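Participants needed: saltwater nasal rinsing and hay fever study
Presden Center for Allergy and Sinus Health

If your nose runs, itches or blocks up when the trees and grasses start to bloom, you may be able to take part in a study of daily saltwater rinsing. We are looking for 200 adults in the Presden area. Enrollment opens in January and stays open until all places are filled.

What the study is about

Many people with hay fever rinse their nose with salt water, either by itself or along with medicine. There is less agreement on how often to do it. We want to compare rinsing once a day with rinsing twice a day over one pollen season, and see whether the second rinse makes a difference to sleep, congestion and the amount of other medicine people use.

An earlier survey by our team, led by Monique Sabatier, went out to 586 patients at the Presden and Lidine clinics. We received 353 completed replies. Most of those who rinsed had never been shown how, and many had stopped after the first week. The new study includes a teaching visit for that reason.

Who can take part

You may be eligible if you:
are between 18 and 70 years old
have had seasonal nose or eye symptoms for at least 2 years in a row
live or work within driving distance of Presden or Lidine
can fill in a short diary every evening, on paper or by phone

You cannot take part if you have had sinus or nasal surgery in the past year, get frequent nosebleeds, are receiving allergy shots now, or are in another study. If you are pregnant or have a condition that affects your immune system, please call before applying.

What you will be asked to do

Your first visit takes 90 minutes. A study nurse will go over the consent form, take a health history and do a skin prick test for tree, grass and weed pollens. Stop taking antihistamine tablets before this visit only if we have told you to and your own doctor agrees.

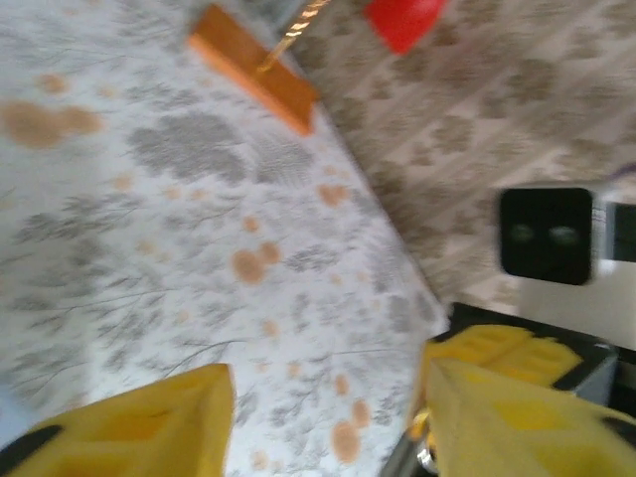 Patterned table covering, white with gray leaves.

At the second visit you will be placed in one of the two groups by chance. You can't choose your group and neither can we. You will get a rinse bottle, premeasured salt packets and written directions, and you will do one rinse with the nurse in the room. Use only distilled, sterile or previously boiled and cooled water. Tap water straight from the faucet is not safe for this.

After that you rinse at home for 12 weeks and keep the diary. Luminița Costache, our study nurse, will phone you in the first week and then once a month. The last visit is short and can be done at either clinic. Evening visits are available at Lidine until 7:30 p.m.

Risks and discomforts

Rinsing can sting or leave a feeling of fullness in the ears. Skin prick tests cause itching that normally fades within an hour or two. A serious reaction to skin testing is rare, and a physician is on site during all testing.

Payment

You will be paid for each completed visit, and parking at the Presden building is free. Rinse supplies are provided at no cost and the bottle is yours to keep. The amounts are listed on the consent form, which we can mail to you ahead of time.

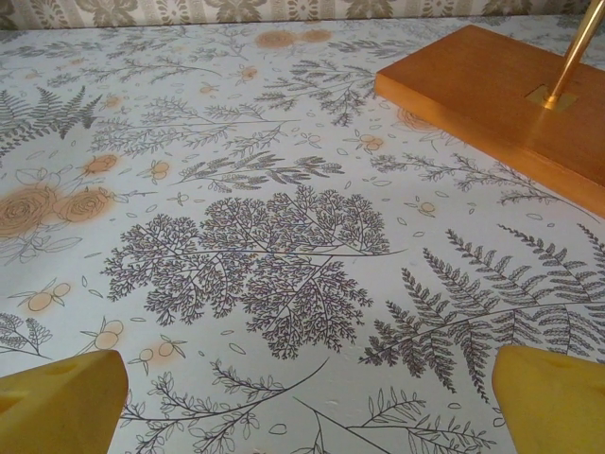
Can I keep using my regular allergy medicine during the study?
Most people can continue their usual tablets, eye drops or nasal spray, as long as each dose is written in the diary. Tell the nurse at your first visit what you take, including anything bought without a prescription.

Privacy

Your diary and test results are stored under a number in place of your name. You may leave the study at any time without giving a reason, and leaving will not affect your care at either clinic.

How to apply

Call the Presden front desk between 9 a.m. and 4 p.m. and ask for the rinsing study, or pick up a form at the Lidine clinic. Yuzhen Shao handles all applications and will call you back to ask some screening questions, which takes 10 minutes. Please have a list of your medicines ready.

Questions about the medical side of the study can be left for Dr. Benito Nieto, lead investigator.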